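Frames, panels and tabletops
Skestwood Young Makers' Pages
Last updated January 2, 2018

Look at the room you are in. Some of the things in it were made in one piece, like a mug or a spoon. Others were put together from parts. A bookcase is put together, and so are a bed, a door and most tables.

This page is about one kind of put-together thing: a table with walls. People use tables like this in workshops, laboratories and schools. You may hear one called a booth, a bench enclosure or just a box. It has three main kinds of part, which are the frame, the panels and the tabletop.

The frame

A frame is the part that holds everything else up. You have a frame inside you, called your skeleton. A tent has one made of poles. A house often has one made of wood, hidden inside the walls.

Many workshop frames are made from long metal bars called profiles. The word "profile" can mean the shape of your face from the side. For a bar, it means the shape you see when you look at the cut end. If you could look at the end of one of these bars, you would see something like a square with a notch in the middle of each side. That shape is the same all the way along, so each notch becomes a long groove.

Most bars of this sort are made of aluminium. Aluminium is lighter than steel and does not go rusty. The metal is heated until it is soft, but not so hot that it melts. Then a machine pushes it through a hole of the right shape, a bit like squeezing icing through a star-shaped nozzle. The proper word for this is extrusion. The long bar is cooled, stretched to make it straight and sawn into lengths.

The smallest bars in the Rirnine building kit are 20 millimetres across, about as wide as a grown-up's thumb. The longest are 2 metres, which is taller than most doors are wide and taller than most people.

What the groove is for

The groove is the clever part. It is narrow at the opening and wider inside. A special nut, called a T-nut, fits inside the wide part. It can slide along the groove, but it is too big to be pulled straight out.

When you tighten a bolt into the nut, the nut is pulled hard against the inside of the groove. Now it will not slide. Loosen the bolt a little and you can move it again. This means you can fix a shelf, a hook or a second bar at any height you like without drilling a new hole.

Compare that with a wooden bookcase. The shelf goes where the holes are. If your tallest book will not fit, you need to make more holes or lay the book on its side.

Joining the corners

A frame is only as strong as its corners. Where two bars meet, they are held by a small part called a bracket or a corner joint. Some brackets are L-shaped and sit on the inside of the corner. Some are little cubes that three bars can be fixed to, one pointing up, one along and one sideways.

Good corners are square. In building, "square" means that the two bars meet at a right angle, the same angle as the corner of a sheet of paper. To check a corner, builders hold a tool called a set square against it. If they can see light through a gap, the corner needs adjusting.

There is another way to check, using only a tape measure. Measure from one corner of the frame to the corner opposite. Then measure between the other two corners. If both pairs of sides match and both of these slanting measurements are the same, the frame is square. 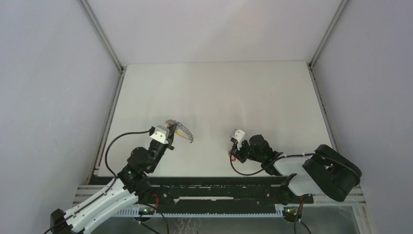 The panels

Once the frame is standing, the panels go on. A panel is a flat sheet that fills the space between the bars. Panels can be made of wood, plastic, metal or even thick card. Some slide into the grooves. Others are screwed on at the back.

Panels do several jobs. They keep out draughts and dust. They stop small parts from rolling off the table and getting lost on the floor. They also make the frame stiffer. You can test this with four drinking straws pinned together at the corners to make a square. Push one corner and the square leans over and turns into a diamond. Now glue a piece of card across it and push again. It stays put.

The colour of a panel matters as well. Light colours bounce light back, and dark colours soak it up. A space with pale walls looks brighter than the same space with dark walls, even with the same lamp. Pale walls also make shadows softer, as some of the light bounces off them and reaches the places the lamp does not.

A plain wall makes things easier to see, too. Think of looking for a button on a patterned carpet. Then think of looking for it on a white sheet.

The tabletop

The tabletop goes between the walls and rests on the frame or is fixed to it. It needs to be flat and level, and these are two different things. Flat means it has no bumps or dips. Level means it does not tip to one side. A slide can be flat, but it is certainly not level.

To find out if a table is level, you can use a spirit level, a short bar with a small tube of liquid in it. There is a bubble in the liquid. When the bubble rests between the two lines, the surface is level. If you have no spirit level, put a marble in the middle of the table. A marble that rolls away is showing you the low side.

Tabletops are often rectangles. Rectangles fit neatly against walls and against each other, and they are easy to cut from a large sheet without wasting much. The middle-sized tabletop in the Rirnine kit is 673 millimetres deep. Stretch out your arm and you will see why it is not much deeper. Things at the back of a very deep table are hard to reach from the front.

White tops show every mark. Some people find this annoying, but it is useful when you want to know if a surface is clean. Wipe it with a damp cloth, then a dry one. Scouring pads leave tiny scratches, and dirt settles in them.

Why the far side looks smaller

If you stand at one end of a rectangular table and look along it, the far edge looks shorter than the near edge. The sides seem to lean in towards each other. The table has not changed shape. Things look smaller when they are further away, and the far edge is further away than the near one. Artists call this perspective. Try drawing a table this way, with the two sides slanting inwards, and it will look as if it goes back into the paper.

Make a small one

You will need a cardboard box, scissors, sticky tape, some white paper and a grown-up to help with the cutting.

1. Cut off the top flaps and one of the long sides.
2. Cover the bottom and the three walls that are left with white paper.
3. Roll two strips of card into tight tubes and tape them up the back corners.
4. Press gently on the walls before and after you add the tubes. Which is stiffer?
5. Put a toy inside and shine a torch on it from different places. Watch what happens to the shadow.

Words to know

Bracket: a part that joins two bars at a corner.
Extrusion: making a long shape by pushing soft material through a hole.
Groove: a long, narrow channel.
Panel: a flat sheet that fills part of a frame.
Profile: a long bar with the same shape all the way along.

Next page: Hinges and handles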